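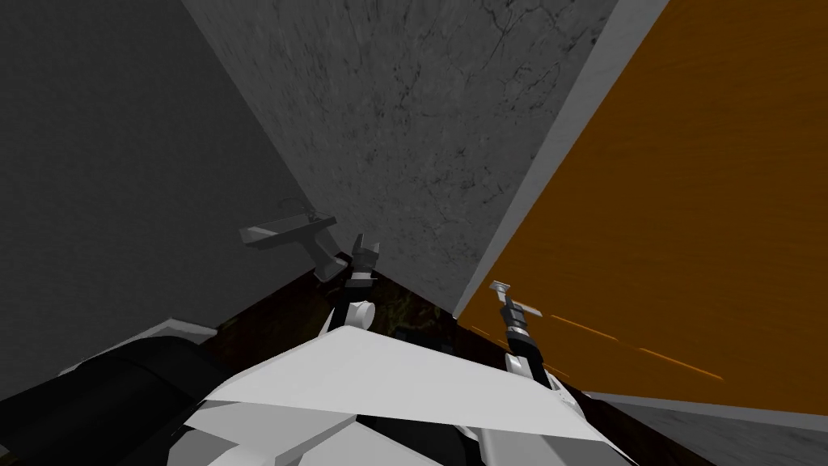

R. Muñoz

About Flisovon Music Preparation

Flisovon prepares and hires out performance material for orchestras, chamber ensembles and choirs. The work covers engraving, part extraction, proofreading, printing and binding. The office is in Prorkville, and material is sent to ensembles in every state and territory.

The business began as a copying service for theatre pit bands and moved to concert music when the Londano hire library was acquired. The combined catalogue holds 716 titles, mostly for chamber orchestra, with a smaller group of concertos and works for strings alone. Full scores may be perused on request. Parts are supplied on hire only, except for chamber works of up to 9 players, which may be purchased outright.

Engraving

New scores are accepted as notation files or legible manuscript. Parts are extracted after the score has been signed off by the composer or publisher. Each set is proofread in two passes: the first against the score for pitch, rhythm and articulation, the second for layout, cues and page turns. Cues are written at sounding pitch for the reading instrument's transposition. Rests of more than six bars are numbered and, where the tempo changes within them, divided.
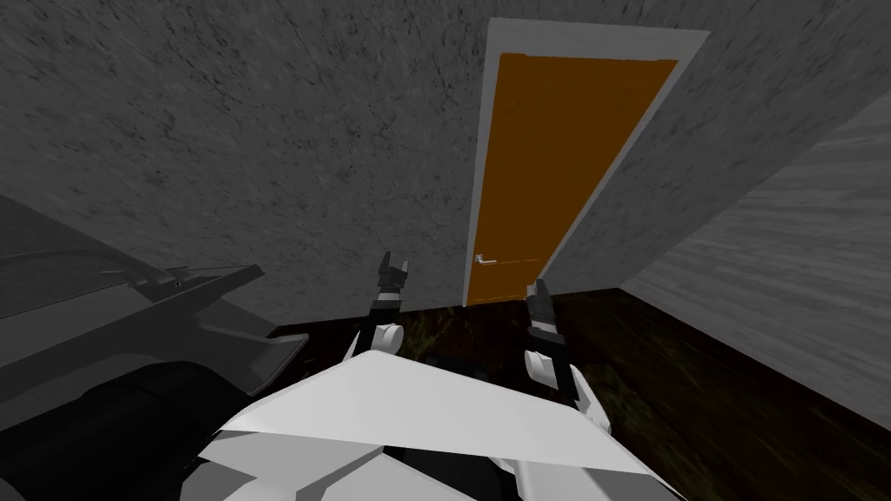
Interior door with lever handle, grey wall.

Printing and binding

Orchestral parts are printed on off-white 120 gsm stock, 250 x 330 mm, and saddle-stitched. Conductors' scores are wire-bound so that they lie flat on the desk. Harp, percussion and keyboard parts can be supplied with fold-out pages where a turn can't otherwise be managed. Replacement parts are normally dispatched in 2 working days.

Hire terms

The standard hire period is 6 weeks, including the performance date. String counts should be given at the time of order. Bowings are to be marked in soft pencil only, and markings should be left in unless the hire agreement says otherwise. Performing rights are licensed separately and aren't included in the hire fee.

No material is dispatched in the last two weeks of December. Orders for January performances should be lodged by the end of November.

Page last revised 4/9/21.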